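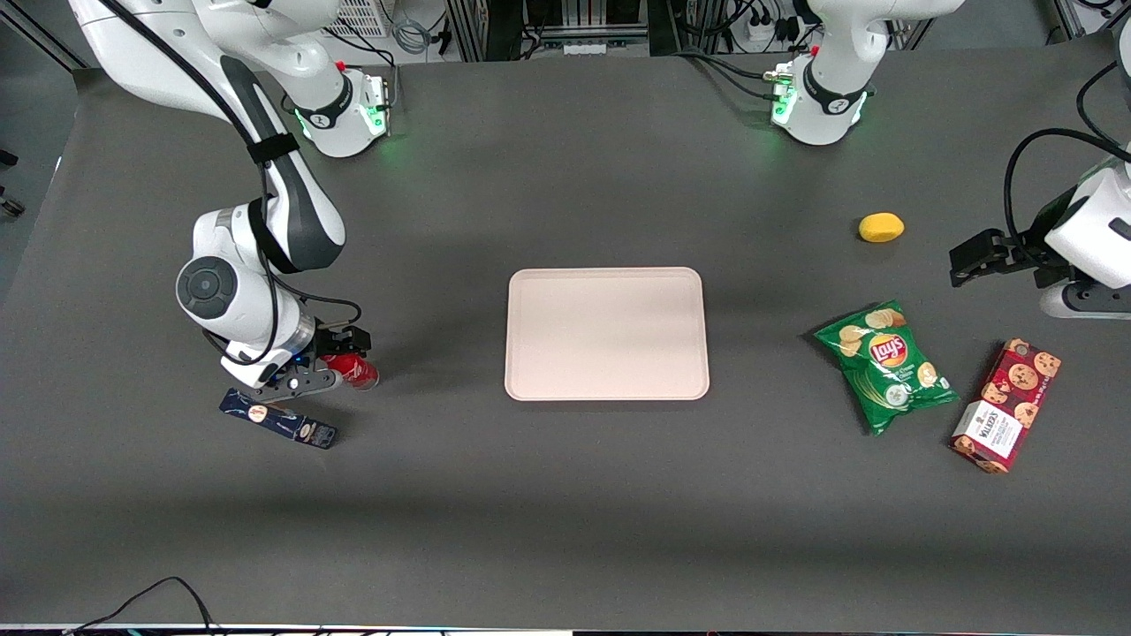 Tray task on the two-arm bench, with a can in the right gripper and the tray still empty.

Recording tray-loading examples

These steps cover one recording session for the snack tray task at the Bakby bench. You need 2 people: one to drive the arms and one to reset the table.

1. Check that the base lights are green on both arms before you touch the controls.

2. Put the tray in the centre of the table, square to the edges. Leave it empty.

3. Lay the snacks out on either side. Change their places and angles every time – if the chips always sit in the same spot, the model learns the spot.

4. Start the recording, then pick up one item at a time. Use whichever arm is closer. Move at a steady pace and don't stop halfway to think.

5. Let go only when the item is resting on the tray. Park both grippers clear of it and stop the recording.

6. Label the run straight away. Mark drops and missed grasps as "retry" and keep them, as Tenton sorts them later.

Swap drivers after every 6 runs. The current set has 343 good runs, and most of the gaps are in cans lying on their side.

Last updated: Dec 14, 2022

Related
Setting up the Buckley controllers
Naming and storing runs
Irnelow bench: camera check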